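Posted in June, 4:40 p.m. | By the author of Small Room Notes
Print | E-mail

Still working on the end room. A few people asked what colors I ended up with and how the light is, so I'm putting it all in one thread.

The colors are pale blue, white and a sandy tan. I didn't want a fourth. The old room had green, gray, a red chair and a striped rug, and it always looked like storage even when it was clean.

The blue came first. I looked at the Prastora chart for a week and kept going back to the palest strip. On the card it looks close to white. Once there is a lot of it, it reads as blue, so go lighter than you think if you are choosing from a card.

For the tan I used Lengyel. It leans peach in the sun and more orange in the evening. If you want a tan that stays put all day, pick something grayer.

The long wall is 116 inches. I measured it twice because the first number didn't match the lease. The lease was wrong. The bookcase I had saved would not have fit.

So no bookcase. The books went to the hall and I kept the low shelf. It holds the paper, the tape, the good scissors and the box of cords I still have to sort.

About finish. I went with a slight gloss on the blue pieces. Matte would hide marks better, but it goes flat and chalky when the sun is off it. Gloss picks up every shadow in the afternoon. I like that, and some people won't.

If you're sensitive to glare, test it first. Prop a sample board where the thing will stand and look at it in the morning, at lunch and again before dinner. I skipped the lunch check and had to move the desk.

The desk is on the short wall now. Less view, more work done. The lamp had to come with it, and the cord is too short, so there is an extension running behind the shelf until I get to the hardware store.

Cleaning: damp cloth, a drop of dish soap, then a dry cloth. Don't use the scrub side of the sponge on a glossy surface. I did that on the back of one piece and there is a dull patch now. It faces away from the door.

Curtains. I ordered 2 panels from Fleltine in plain white and sent one back. It had a pulled thread along the hem. The replacement took longer than the first order did, and I got by with a bedsheet and clips.

Someone asked if I would hang anything. Yes, but slowly. I put 2 hooks in and then stopped, to see if I wanted more. So far I don't.

What I did not expect was how much the shadows would matter. I picked all of this under a ceiling bulb. With direct light the pale blue splits into near white and a much darker blue, and the darker parts have soft round edges. It is a different color for part of the day.

Here's what I mean.

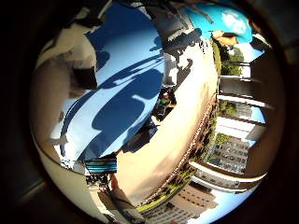

Pale blue with the dark shadows across it, the tan curving down beside it, and the city on the right.

Look toward the lower left of the blue for the little white shape. It looks like a bird to me, pointing left.

The tan does the same thing in a smaller way. Brighter up top, browner toward the bottom. I had been planning a second coat to even it out, and then I saw it like this and put the can away.

Cost, since that always comes up: the paint was the cheap part. The curtains were more than I planned. The Womance throw was on sale and I would not have paid full price for it. It sheds.

Left to do – the cords, the extension, felt pads under the shelf, and one baseboard I missed behind the door. I also want a darker blue cushion for the chair, something close to the color of those shadows. Haven't found it yet. The ones I've seen go purple.

If you have a small room and you're stuck, I'd start by taking everything out for a day. I put mine in the hall and had to walk sideways to get to the bathroom, but it was the first time I saw how much floor there was.

Reply to the person asking about smell: it was gone in 2 days with the window open. I slept in the other room anyway.

I'll add to this when the baseboard is done.

Print | E-mail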